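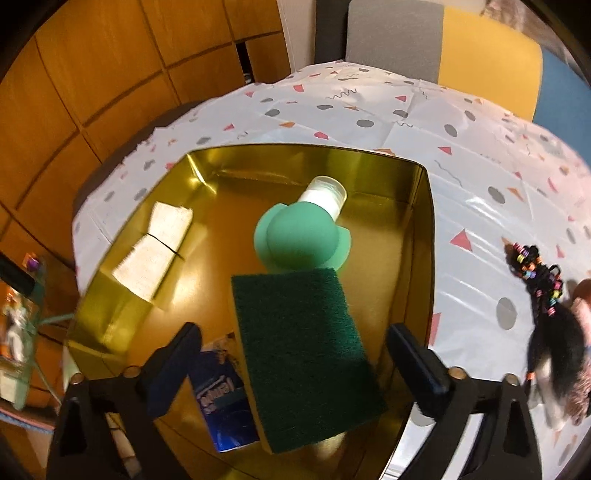
**Jobs report: the factory numbers need a second look**

The state added 3,154 jobs in February, and the governor's office says its tax credit did the work. The county figures say otherwise. Jaltwood and Orel account for 1,138 of those jobs, nearly all in warehouses that don't qualify for the credit. Factory payrolls fell in 7 of the counties where it was used most.

Economist Miklós Juhász wants the credit tied to wages - a change the Senate has turned down twice. Tremblay lost two plants over the winter, and both had claimed it. The House takes up the renewal bill after the spring recess.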